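Plimora shallow storage tray, grey
Reviewed by Ilham Helmy, 20th August

I bought this in July to replace a biscuit tin. It is an open box with grey sides and a white inside, so small gold pieces are easy to spot.
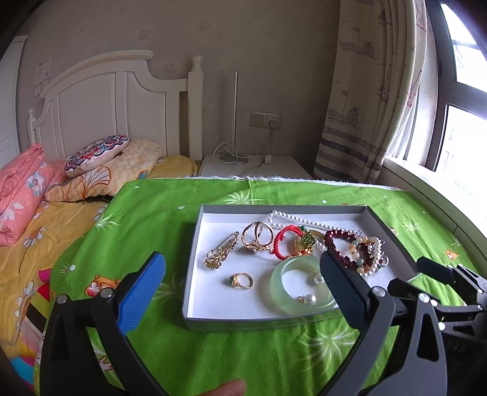 My jade bangle is the bulkiest thing I own and it lies flat without trouble. Beaded bracelets do tend to slide into a heap, as there are no dividers.
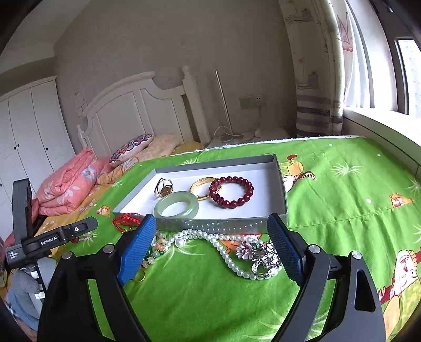
Long necklaces are the weak point. Mine tangle whatever I do, and I would pay a bit more for a lid. Fine for everyday pieces. Four stars.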